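April 10, 2025

Slept badly, up before six. Rain again until lunch. I had meant to go through the seed trays this morning but the kitchen came first, and then the phone rang, and that took care of the morning.

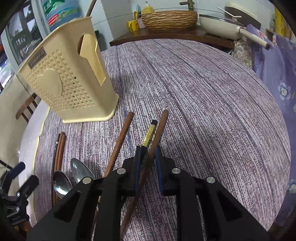

The phone call was from the roofing people, Ellico, with their second quote. It came to 3,172 dollars. The first one, from Mugo back in the winter, was 2,790, but that didn't include the flashing around the chimney or hauling away the old shingles. I asked the woman at Ellico to send it in writing and she said it would be in my email by the end of the day. It's nearly nine now and I don't see it.

I've been putting off the roof for two years. The stain on the ceiling of the back bedroom was the size of a saucer when I first noticed it and now it runs most of the way to the closet. I painted over it once. It came back through inside a month, the same yellow edge in the same shape. When it rains hard I put the blue bucket under it, and this morning there was an inch of water in the bottom, so the bucket is doing its job at least.

Went up in the attic with the flashlight after lunch, once the rain let up. The insulation is matted down near the chimney and one of the boards is dark and soft enough that I could push my thumbnail into it. The boards on either side looked all right. I marked the bad one with chalk so whoever does the work can find it. I also found the box of Dad's slides that I told my sister I didn't have. It was behind the Christmas things, dry, thank goodness. I carried it down and put it in the hall closet, and I'll have to call her and admit it.

Kirsty Baird came by in the afternoon to return the ladder. She had her roof done last July and used neither of the companies I've been talking to. Hers was a father and son who have since stopped taking jobs, so that was no help, but she did tell me to ask how many layers are up there already. On her house they found three, and it added two days and a good deal of money. I don't know how many I have. The house was roofed once before we bought it and once after, so at least two if nobody tore off the first. I should have asked that on the phone.

We had tea and the last of the lemon cake. She looked at the stain and said it reminded her of the state of Florida. She stayed until it started getting dark over the hills and she wanted to get home ahead of the next round of rain. She is thinking of selling in a year or so and moving nearer to her daughter. I said what people say. I would miss her, though — she's the only one on this road I could call in the middle of the night.

After she left I got out the folder and tried to work out the money. If I take the Ellico price I can pay it from savings and leave the car alone until fall. If it turns out there's more bad wood than the one board, then I don't know. I could put off the dentist but I've done that already. The tax refund should come in a few weeks and I'd rather not count on it. I wrote all of it down on the back of an envelope and then could not read one of my own figures, so I started again on a clean sheet.

Supper was soup from the freezer, labeled bean but really the barley. Fine with toast. Finished the heel of the rye.

Didn't touch the seed trays. The tomatoes are leggy and need to be moved up to bigger pots, and the peppers have hardly come up at all. I may have kept them too cold. The back bedroom would have been the warm spot for them, but not with water coming in. Tomorrow, if it's dry, I'll do the tomatoes on the porch.

To do: call Ellico about the written quote and the layers. Ask Mugo whether the price still stands and what it would be with the flashing. Call my sister about the slides. Pick up potting mix and a new battery for the flashlight, which was going dim by the time I came down. Empty the bucket before bed.

Raining again now, light so far.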